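Chapter 4
Laying Out a Table Before Anyone Eats

I learned to set out food at Gruster, a lunch place in Markgate that served 456 plates on my first busy day (and I dropped a few of them!). What I remember best is the table. We taped it off into boxes, and every box had one job -- bread in this one, fruit in that one, towel where your hand could find it.

So that's where we'll start. Before you slice or pour a thing, you'll learn to divide up a surface, give each item its own spot, and put it back there when you're done. Grab a roll of tape and a tray. Exercise 4.1 asks you to plan a light meal of bread and lemons, and I'd love for you to sketch it in pencil first.

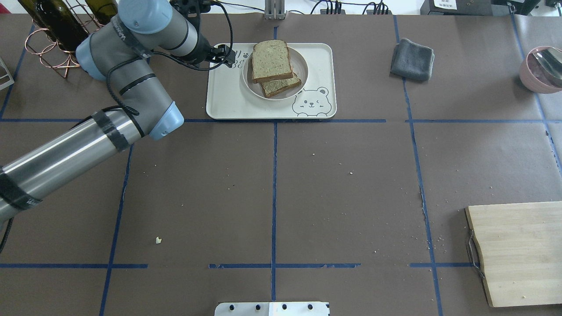
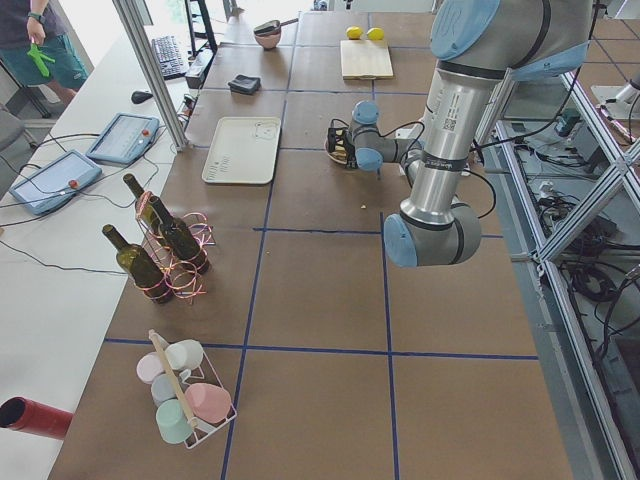
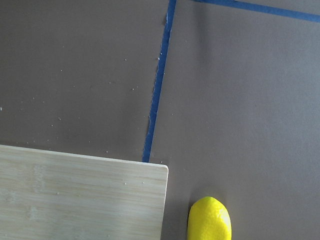

Blue tape marks off the table in all three.

Syafiqah Lau thinks I'm too fond of tape and would have beginners lay out a bare table by eye for the first week, then mark the boxes once they know how far they can reach.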